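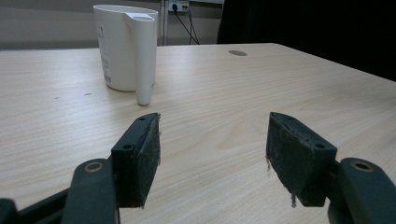
Figure 4-1. Jaws fully open before the approach. Container upright, nothing between the pads and the target.

4. Table Work with the Stirer Hand Gripper

Read section 3 first if you haven't charged the handle or paired it. Section 4 is for tabletop sessions only. Floor and shelf work is in section 6. Kitchen counters count as tabletop.

Applies to all Notbridge sites. Grorkurstead people – your sign-out sheet is different, see 4.7, the rest is the same.

4.1 Before you pick it up

1. Sign out a handle. One handle per person. No swapping mid-session, even for a minute.

2. Check the pads. Lint and a bit of fraying at the edges is fine, keep going. Pull off long loose fibers with tweezers, not fingernails. If you can see bare plastic through the gripping face, stop and fit a new pair. Always both sides together.

3. Check the screws on each fingertip. Snug. Don't crank them, the housings are plastic and Gittins won't replace stripped ones.

4. Look at the pivots. Brass bushing should sit flush in the link. If one is walking out, tag the handle red and take another one.

5. Squeeze the trigger slowly, all the way, then let go slowly. Repeat 19 times. Jaws should come back to full open every time on their own. If they hang, tag it.

6. Wipe the lens. Dry cloth. No glass cleaner.

Note: pads are a wear part. Nobody will be annoyed if you change a set. They are in the drawer marked GITTINS CONSUMABLES, bottom left of the cabinet.

4.2 The table

1. Clear it. Phones, cups, pens, your keys. Only the objects on the task card stay.

2. Tape off nothing. Old versions of this guide had a tape box on the table, ignore that.

3. Grommet holes stay open. Don't cover them and don't place an object with any part of its base over one. Small items (caps, spoons) go on the near half of the table, well away from the hole.

4. Outlets and cords behind the table – leave them as they are between takes. If you have to plug something in, do it before the session starts. Charger cords never go across the top.

5. Chairs pushed back. You stand for this.

6. Room lights on, same setting all session. If somebody changes the lights, finish the take, then start a new batch and say so in the log.

CAUTION – No water, no hot drinks, no food in any container unless the card says WET in capital letters. Wet cards need the other pads and a tray. See section 9.

4.3 Placing the object

1. Put the object where the card says. "Far left", "middle", "near right" and so on. Eyeball it. Don't use a ruler.

2. Handle direction is on the card too. Left means your left, standing at the near edge.

3. Container on its base. If it rocks, turn it a little untill it sits still.

4. Keep clear of the edges by a hand's width.

5. Step back to your start spot before you pick up the handle.

Move the object every take. Same spot twice in a row and the second one gets thrown out at review. Els Maes does the review for the morning batches, Rattana Thongdee the afternoon ones, and they both check this first.

4.4 Making the approach

1. Hold the handle level, both jaws in view at the bottom of the picture. If you can only see one your wrist is rolled.

2. Start open. Fully open, not half.

3. Press record. Wait for the double beep. Then move.

4. Go in at a walking-around-the-house pace. Slow down for the last hand's width.

5. Target should end up between the jaws before you start to close. Don't nudge it into place with one finger.

6. Close untill the pads stop moving. Hold for 2 seconds. Stop squeezing harder, it doesn't help.

7. Lift straight up, or do what the card says.

8. Set down, open fully, back off the way you came in.

9. Press stop only when the jaws are clear.

Do not:
– talk to the person next to you while recording
– put your free hand in view
– tap the table with the fingertips
– look at the tablet when you should be looking at the object

Missed grasp? Keep recording. Back off, open, try again once. Second miss – stop, mark it M, next card. Misses are useful and we want them kept. What we don't want is a take with a hand reaching in to fix things.

CAUTION – Fingers out of the linkage when the trigger is moving. The arms cross near the housing and they will pinch. Long sleeves rolled up, lanyards off. Angharad Kemeys keeps the incident book and every pinch goes in it, small ones too.

4.5 Open-table takes

Every batch has these. Jaws open, table in front of you, no grasp at all. They go in with the rest and people skip them, which is why batches get bounced.

1. Leave the container on the table, off to one side.

2. Point the gap between the jaws at clear tabletop. Sweep slowly, near edge to back edge.

3. Trigger stays released the whole time.

4. The container can drift partly out of view. Fine. Don't chase it.

5. Stop over the table, not over the floor.
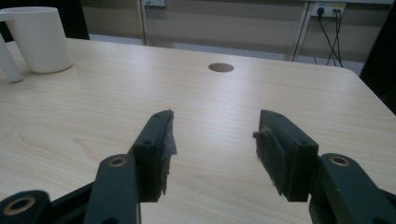
4.6 Breaks and limits

29 takes, then put it down. Handle on the rack, not on the table, not in your lap. Walk about for a few minutes.

40 minutes is the most anyone does in one go, whatever the take count says. Sore wrist or thumb – stop right then and tell the shift lead. You don't have to finish the card.

Left-handed is ok. Mark L at the top of the log and stay left-handed for the whole batch.

4.7 People and rooms

1. Anyone who comes in during a take: finish or abandon, then mark it P. A person in view means the take is pulled, no exceptions, even staff who have signed the form.

2. Screens off or turned away. Whiteboards wiped.

3. No papers with names on the table. The log clipboard goes on the shelf.

4. Grorkurstead: sign-out is on the door, not in the cabinet. Elin Phillips has the spare key.

4.8 Packing up

1. Last take uploaded? Wait for the green tick. Don't pull the cable at "finishing".

2. Brush the pads. Soft brush, one direction.

3. Check screws again. Write down anything you tightened.

4. Handle back on its own numbered hook, jaws open. Leaving them squeezed shut flattens the pads.

5. Red tags go on the bottom shelf with a note. "Broken" is not a note. Say which side, which part.

6. Objects back in the bin they came from.

Revision 31/10/2021. Changes: tape box removed from 4.2, open-table takes now in every batch, M and P marks added. Corrections to Prodromos Mitsotakis-Vlachou, next revision planned for March.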